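Laundry robots get an open day, and a few awkward questions

Lonon opened its doors on Friday 18/01/2019 to show how it hopes to teach machines to tidy a bedroom. Visitors were promised a look at the future of housework. Most of what they got was clothes on a bed, and a good deal of talk.
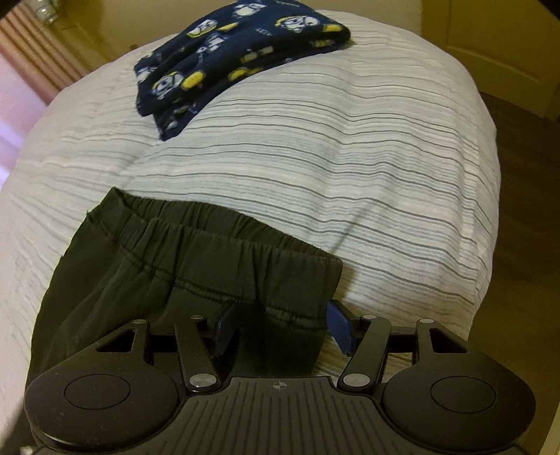
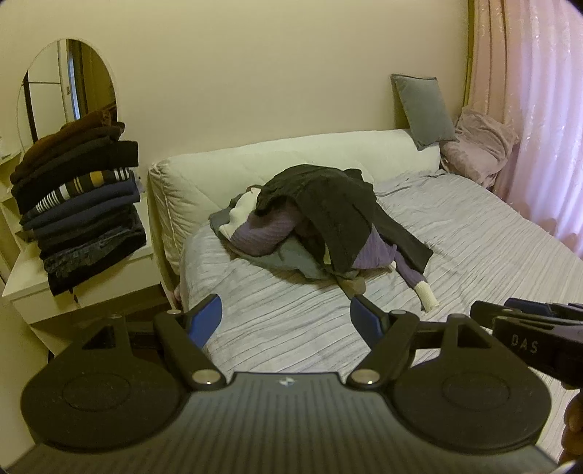 Grippers with blue finger pads, and clothes on the bed both times.

So when will a robot put away your washing?

Lonon won't give a date. Markos Tzavaras, who led the tour, would only say that folding comes first and that wardrobes are "a separate problem".

The firm says it has logged 1,430 folding attempts since August, but did not say how many it counts as a success. Asked twice, Mr Tzavaras talked about trousers instead – waistbands are hard, apparently.

Visitors went round in groups of eight, with 12 minutes for each. That left little time for the software, known as Pilia, which was covered in a short talk with no live test.

A second open day is planned. Lonon has been asked whether it will publish its failure rate before then, and said it would think about it.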